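Home | Planning | Cells | Tooling | Budget | Gallery | Contact

Fosard Bench Cell: Planning Gallery

Last updated: Jul 7, 2026

2 comments | 17 shares

This gallery accompanies the equipment request for the Fosard bench cell at the Botilthorpe site. The request covers one tabletop arm, one parallel gripper, a perforated work surface and the camera hardware needed to support short-range picking. Layout was checked in simulation before any purchase order was drafted, and the renders are posted for the people who will price, install and maintain the cell.

Read the captions with the equipment notes further down. Part numbers are in the purchasing sheet and are not repeated on this page.
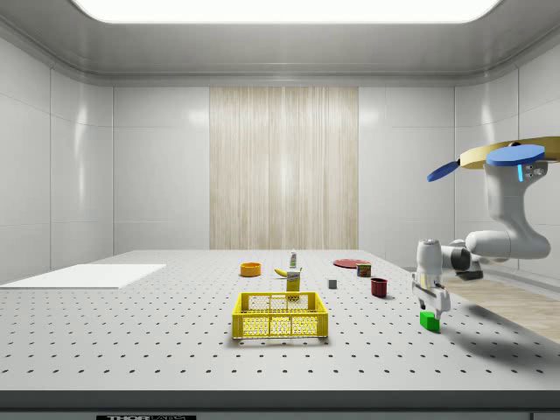
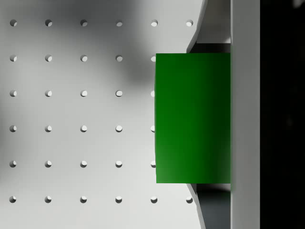

Simulated cell, overall view first and gripper close-up second. The gripper is at the green block in both; the perforated table surface is the mounting datum for all fixtures.

Work surface

The grid surface is the first line in the budget because everything else is located from it. We are requesting a table with a regular hole pattern across the full working area. A plain top with drilled inserts would cost less at purchase, but each fixture change would then need layout and drilling time, and the Pandey cell has already shown how quickly those hours add up.

Hole pitch and thread are to be confirmed against the existing fixture stock before ordering. Do not take dimensions from the renders. The simulation model uses a generic surface and the supplier drawing governs.

Flatness should be quoted with the table supported as it will be installed. Two of the quotes received in June gave flatness on an inspection plate with the top unmounted. Those quotes have been returned for correction.

Arm position

The arm works from the right side of the table in the current layout. That leaves the left and front of the surface available for a crate and staging items. The base position is still open. Moving it toward the center improves reach to the left corner but takes up working area, and it puts the elbow over the crate on some approaches.

Reach has to be checked with the gripper fitted. Catalog reach is normally given to the flange or wrist center, so the usable figure for a downward pick is different. Suppliers have been asked to return a reach plot with the tool pointing down at table height and again at crate height.

Payload is not the limiting factor for the objects in the trial set. The mug, the can and the carton are all light household-type items. The allowance in the specification is there for a heavier gripper at a later date, and it should stay in even if the first quote comes back high.

Gripper

A parallel gripper is specified for the first phase. The Risto tool-change plate is listed as an option and priced separately. If the option is dropped, the gripper bolts directly to the flange and a later change of tool becomes a maintenance task with recalibration.

Points to settle before the gripper is ordered:

- Stroke. It must clear the largest graspable dimension in the trial set with margin on both sides.
- Finger length. Longer fingers help inside the crate and reduce stiffness at the tip.
- Finger faces. Flat faces are acceptable for blocks. The mug, the can and the banana need a separate decision on pads.
- Force setting. Adjustable from the controller, with the lower limit stated in the quote.
- Spares. Include 5 finger sets in the initial order. Finger sets are consumables and should not be charged to the capital line.

Trial objects

The object set mixes simple shapes with awkward ones. Cubes give repeatable numbers and are used for acceptance. The rest of the set is used to find out where the gripper and camera choices stop working. The crate is the proposed drop location, and its open sides should be included in the collision model as solid walls during the first phase. This is conservative and costs some approach angles, but it avoids planning paths through the lattice.

The budget for physical trial objects is 800 dollars, including replacements. Food items should be bought as durable replicas so that their size stays the same between runs.

Cameras

Two views are planned: a fixed view covering the table and a close view at the gripper. The fixed view is for locating objects. The close view is for checking alignment before the fingers close. Allow for shadow from the arm and gripper in both. The overhead light in the model is a single broad panel, and the real room will need a lighting survey before camera exposure is fixed.

Cable routing for the close camera belongs in the arm quote. Leaving it to site installation caused rework on the Pandey cell and should not be repeated.

Open items

Table quotes: corrected flatness figures outstanding.
Arm base: position to be frozen after the reach plots arrive.
Gripper pads: material not selected.
Guarding: to be priced after the risk assessment, separate line.
Tool-change plate: decision needed before the gripper order is placed.

Comments on the layout go to the Botilthorpe planning inbox with "Fosard bench" in the subject line. Pricing comments should be entered in the purchasing sheet against the relevant line.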